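Folding the Colander: Hemant Uniyal on Kitchen Tools That Get Out of the Way

2023-04-27

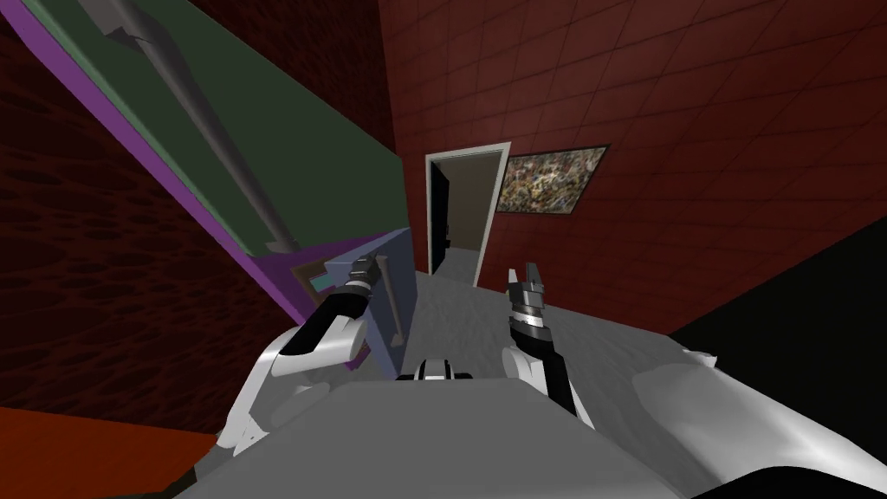
Flat is harder than it looks

Hemant Uniyal has spent four years trying to make a grater that lies flat in a drawer, and he would like it known that the drawer is winning.

"People assume the grating is the difficult part," he says, pouring tea into a mug with no handle. (An early prototype. He apologises for it and goes on using it.) "Grating was solved ages ago. You punch holes in metal. Storage is where the misery lives."

The grater is called the Jellach. It opens from a flat sheet into a four-sided tower, held up by a silicone hinge at each corner, and goes on sale in May through the small kitchenware label Rullport. Uniyal designed it with Heloísa Sales, who joined the studio to work on packaging and was talked into hinges over a long lunch.

"I was told it would take two weeks," says Sales. "I have since stopped asking Hemant how long things take."

The first version pinched fingers. The second didn't, but leaned to the left when faced with a hard cheese, like a man listening at a door. By the seventh they had moved the fold lines in from the corners and given the base a lip, so that pressing down locks the sides instead of spreading them.

Uniyal keeps a tally of everything grated in testing. It stands at 2,718 carrots. I ask what became of them.

"Soup," says Sales. "Cake. More soup. My neighbours have started pretending to be out."

Colour caused the longest argument. Uniyal wanted white throughout, on the grounds that white looks clean. Sales pointed out that carrot stains silicone and that white would look clean for one afternoon. The Jellach comes in a brownish orange.

"A very grown-up orange," says Uniyal, who has plainly not forgiven it.

They are not sentimental about their failures. The Dubey, a lemon squeezer that doubled as an egg cup, was dropped after breakfast trials in which both jobs were done badly and once at the same time. A collapsible salad spinner, the Sokard, lived up to its description halfway through a demonstration to buyers.

"There was lettuce on a man's lapel," Sales says. "He was very decent about it. He didn't order any."

Next comes a rolling pin, about which neither will say much. I ask whether it folds.

Uniyal looks at Sales. Sales looks at the mug.

"It bends a bit," he says.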